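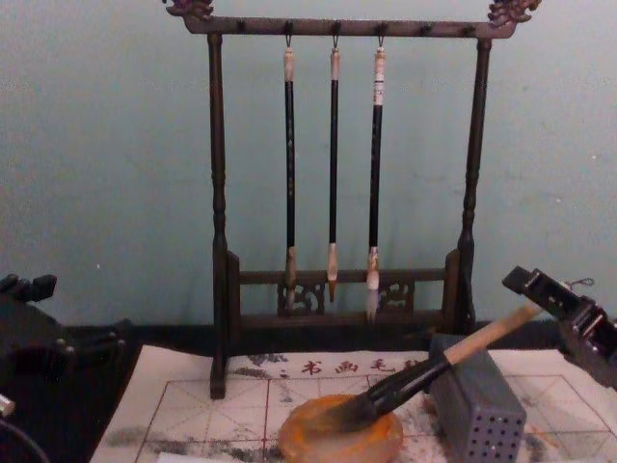

Visit to Trurora, Korkville: What We Learned Before Spending Anything

Home | Visits | Equipment | Members | Contact

Posted Wednesday, August 26, 2020

Our school has money set aside for one automation purchase before the end of the year. The plan on paper was a single arm for the workshop. Before signing, Emil Tanner and I drove to Korkville to spend a day at Trurora, where they run two-armed stations on small handling jobs and were willing to talk about what they had paid for and what they regretted.

The calligraphy table

We started at a table set up for brush work. The arms work over a black surface with a printed practice sheet on it, the kind with a red grid and diagonal guide lines. Three brushes hang by cord loops from a dark wooden rack, and a much larger one is handled over an orange dish. A gray block with rows of small holes in the top part of the job list serves as the next thing to be reached for.

I had expected the cost of a job like this to be in the arms. Our host went through the bench budget with us, and the arms were the part he had the least to say about. Most of his time goes to what sits on the table. The sheet we saw had black and gray smears on it and orange-brown stains near the block. He replaces sheets often and charges them to the job. Brushes are bought in packs and treated as consumables too, apart from the big one.

The rack is an ordinary carved one with dragon-like ends. He pointed out that anything tall standing behind the work takes up room that the arms would otherwise have, and that we should measure our own props before choosing a reach. Emil wrote that down. Our bench is against a wall and we had not thought about it.

Grippers and spares

Trurora orders fingertips in lots of 100. That sounded like a lot for a place that size until we were shown the bin of worn ones. A spare set of cables is kept on the shelf for every station. Hollenstein, the dealer they use, quoted us $397 for a starter kit of fingertips, cables and fasteners. A similar kit from Moler was $884, with a case and a longer list of parts, several of which we would not use. We are leaning toward the cheaper kit and a second order later.

One arm or two

Trurora's advice was to decide by listing the jobs first. A thin brush can be picked up with one arm. If the job also calls for something to be held steady, you either buy the second arm or build a fixture, and the fixture has to be rebuilt for the next job. They started with fixtures and have a cupboard full of them.

Two arms also mean two controllers, a wider bench and more cabling to route. We were told to leave a line for electrical work. Our draft budget has no such line.

What changes in our plan

Emil is redoing the spreadsheet with consumables as a yearly cost. The bench comes away from the wall. We will ask Hollenstein for a price on a pair of arms with delivery in December, and for the same thing with one arm and the option of adding a second at the same price within the year. Training is still an open item, as neither quote includes it.

Parking at Trurora is behind the building and the entrance is on the side street. Bring closed shoes.

2 comments | 884 views | Share

Previous visit | Next visit | Back to top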